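Research > Robotics in Public Settings > Papers > Section 3

3. The open day at the Pirkari site

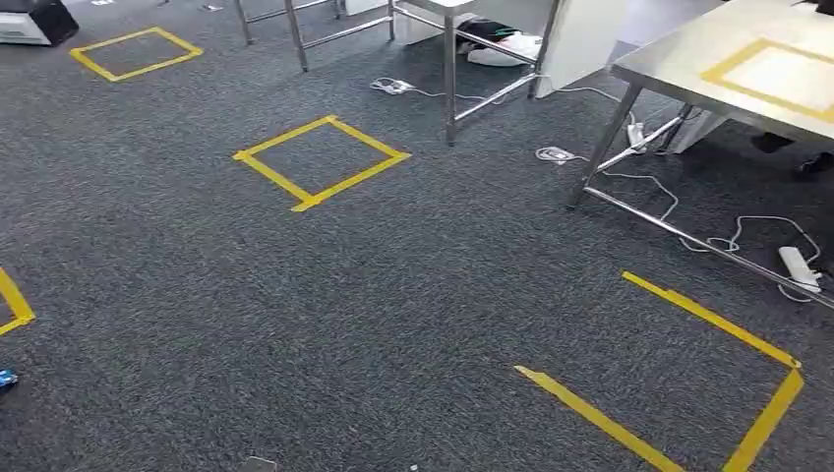 Figure 1. Part of the demonstration floor at Pirkari, with taped areas on the carpet and on one of the steel tables.

3.1 Setting and purpose

The open day formed the second stage of the Marchuk study and was held on 18/02/2020 at the Pirkari site. It was arranged jointly with Sodico, which provided the room, and Pristance, which was responsible for the demonstration programme. The purpose was to observe how members of the public with no technical training respond to mobile and table-top robots when these are shown carrying out ordinary tasks at close range. Earlier work in the study had been limited to invited groups, whose members had in most cases read a description of the equipment before they arrived.

Notice of the event was given by post to 4000 households in the surrounding district. A total of 400 visitors were admitted during the day. Entry was free and no booking was required. Visitors were told at the door that staff would be making written notes, and that they could ask for any note concerning them to be removed. Two such requests were received and both were met.

3.2 Layout of the floor

The demonstration area was carpeted and was not raised above the level at which visitors stood. The decision to do without a stage was taken in December, when a trial with a low platform showed that visitors tended to treat the event as a performance and asked fewer questions. Positions were marked in yellow tape directly on the carpet. The marked areas differed in size and were set at different angles to one another, as Figure 1 shows. The same tape was used on the table surface, so that staff could refer to floor and table positions in the same terms.

The tables were of stainless steel. Power was distributed by means of strips laid on the carpet, and the cables ran between and beneath the tables. The site plan had provided for a single covered channel along the wall, but the tables were moved after the plan had been agreed and the channel no longer reached them. The effect of this on the route taken by visitors is considered in Section 3.4.

3.3 Procedure

Each demonstration followed a fixed order. A member of staff named the task, pointed out the taped area in which it would take place, and started the robot without further comment. Questions were taken once the task had ended or had been stopped. Staff were instructed not to explain a failed attempt until a visitor asked about it. Where a task was stopped early, the reason was entered on the record sheet in the operator's own words.

The record sheet had been drawn up by Pristance for trade events and was shortened for the present purpose. It allowed for the time, the task, the taped area used, the size of the group in broad terms, and any remark made aloud by a visitor. At the close of the day 1000 separate remarks had been entered. Remarks made by children were marked as such and are treated separately in Section 5.

3.4 Observations on visitor movement

Visitors had been given no instruction about the tape. Most nevertheless walked round the marked areas, including those in which no demonstration was planned. Several asked whether the tape showed where the robot was able to go or where they themselves were allowed to stand. Staff had not been given an agreed answer, and the replies on the record sheets vary. For later events the wording has been settled in advance and is printed on the entry leaflet.

Groups were slower to approach the tables than the open part of the carpet. The record sheets suggest two causes, namely the cables and the narrower space for standing. The data do not allow the two to be separated, and the matter is left to the third stage of the study.

Reader comments (3)

fieldnotes_k: Was the shortened record sheet published anywhere? I would like to use it for a museum event.

Harbourside: The question about what the tape means came up at our open day too. We changed to two colours, which helped a little.

tm_reader: Section 3.4 would be easier to follow with a plan of the room.

Related items
Marchuk study: first stage, invited groups
Pristance: notes on demonstrations without a stage
Sodico: room hire and floor loading
Wording for entry leaflets at public robot events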